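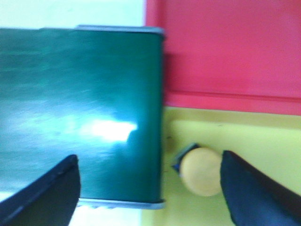

Dastness 틴 상자 목록

이 저장소는 집과 작업실에 쌓여 있던 금속 틴 상자를 정리하면서 만든 목록입니다. 과자통, 차통, 바느질통, 용도를 알 수 없는 통까지 전부 넣었어요. 처음에는 크기만 적는 표 하나로 시작했는데, 하다 보니 색 이름을 붙이는 일이 제일 재미있어졌습니다! 짙은 청록색 몸통에 위아래로 은회색 테두리가 둘린 통 같은 것은 그냥 "초록"이라고 적어 두면 나중에 도저히 못 찾습니다. 그래서 몸통색과 테두리색을 따로 적기로 했고, 그 뒤로 검색이 훨씬 편해졌어요. 빛을 받으면 면이 하얗게 번쩍이는 통도 많아서 색은 반사가 없는 쪽을 보고 정합니다.

들어 있는 것

현재 등록된 상자는 106개입니다. 그중 42개는 Helmi Suominen이 보내 준 목록에서 옮겨 왔고, 나머지는 제가 직접 재고 적었습니다. 파일은 두 개예요. tins.csv가 본 목록이고, colors.csv는 색 이름 대조표입니다. 색 이름은 아직도 늘어나는 중이라 대조표가 본 목록보다 자주 바뀝니다.

tins.csv의 항목

id: 상자 번호. 한번 쓴 번호는 다시 쓰지 않습니다.
body_color: 몸통색. 대조표에 있는 이름만 씁니다.
rim_color: 테두리색. 테두리가 없으면 none.
shape: 직육면체, 원통, 타원, 기타.
corner: 모서리가 둥근지 각진지.
finish: 광택, 반광, 무광.
size_mm: 가로, 세로, 높이 순서. 뚜껑을 닫고 잽니다.
contents: 지금 들어 있는 것. 비었으면 empty.
note: 하고 싶은 말 아무거나.

note 칸은 꼭 읽어 보세요. Mpho Maluleke가 적어 준 "뚜껑 여는 소리가 아주 좋음" 같은 메모가 표 곳곳에 있는데 저는 이게 숫자보다 좋습니다.

색 정하는 법

낮에 창가에서 봅니다. 전구 밑에서는 청록과 초록이 자꾸 섞여요. 두 색 사이에서 망설여지면 더 어두운 쪽 이름을 고르고 note에 다른 후보를 적습니다. 금색과 황동색의 구분은 Jacobus Moodley와 한참 이야기한 끝에 gold 하나로 합쳤습니다. 0.6 버전 이전 파일을 받아 두신 분은 brass를 gold로 바꿔 주세요.

새 상자 추가하기

1. tins.csv 맨 아래에 한 줄을 추가합니다.
2. 크기는 mm 단위 정수로 적습니다. 소수점은 반올림.
3. 대조표에 없는 색이면 colors.csv에도 한 줄 넣습니다.
4. 풀 리퀘스트 제목에 상자 번호를 적어 주세요.

찌그러진 통, 녹슨 통, 뚜껑을 잃어버린 통도 환영합니다. 뚜껑이 없으면 높이는 몸통만 재고 note에 "뚜껑 없음"이라고 쓰면 됩니다.

알려진 문제

원통의 size_mm이 뒤죽박죽입니다. 지름을 두 번 적은 줄도 있고 한 번만 적은 줄도 있어요. 5월에 한꺼번에 고칠 생각입니다. 31번과 58번은 같은 통일 수도 있는데, 하나가 창고 깊숙이 들어가 있어서 아직 나란히 놓고 보지 못했습니다. Lucía Pacheco가 제안한 무게 항목은 저울이 생기면 추가할게요.

앞으로

목표는 1000개입니다! 제 선반으로는 어림도 없으니 여러분의 부엌과 서랍이 필요해요. 번역은 영어판을 Yolandi Mkhize가 맡고 있고, 항목 이름은 두 언어판이 똑같습니다.

라이선스

표와 대조표 모두 CC0입니다. 출처를 적지 않으셔도 되지만, 어디에 쓰셨는지 이슈에 남겨 주시면 정말 기쁠 거예요.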